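Home | Guides | Sorting cell | Set-up | Support

Werel Sorting Cell — Set-up Guide
Section 5: Preparing the board and handing over to the operator

Carry out this section at the start of each shift and after any change of parts. It takes the place of the old hand-sorting instructions at the Mondis bench. Staff who used to sort by hand now load the board, watch the first cycle and deal with the parts the arm rejects.

5.1 Before you start

1. Press the stop button and wait for the amber light.
2. Check that the wooden board sits flat on the blue pegboard. Do not move the board to make room for parts.
3. Wipe the board with a dry cloth.
4. Look along the rod at the end of the arm. If it is bent or the clamp has slipped, call the Ngui desk and leave the cell stopped.

CAUTION: Keep hands off the board unless the amber light is on. The arm can start from any position.

5.2 Loading the practice blocks

New operators train on the coloured blocks before they handle live parts. Use both shapes of each kind in the kit and spread them over the board. Some should touch, as parts from the Anano line often arrive that way.

1. Stand the red and green cylinders upright.
2. Place one star in front of the other so that they overlap.
3. Put the yellow blocks close together towards the far side, and the blue pieces against each other on the right.
4. Step back behind the floor line and press Start. 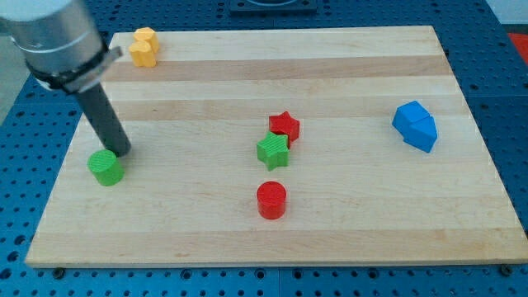
5.3 Watching the first cycle

1. Stay at the cell for the first 8 moves. Speed is limited to 200 mm per second during this time.
2. If the arm pushes a part off the board, press stop, put the part back and start again.
3. After 5 failed moves the cell stops by itself. Write the fault code in the shift log — do not clear it first.

Note: Operators are not timed on this work. The move counter on the screen is there for servicing, which falls due at 1,711 moves.

5.4 Handing over

Tell the next operator which parts were rejected and where the tray is. Breaks are taken as before. The cell must be stopped if the bench is left unattended, even for a short time.

Last revised 10 February 2020

Share (5) | Comments (8)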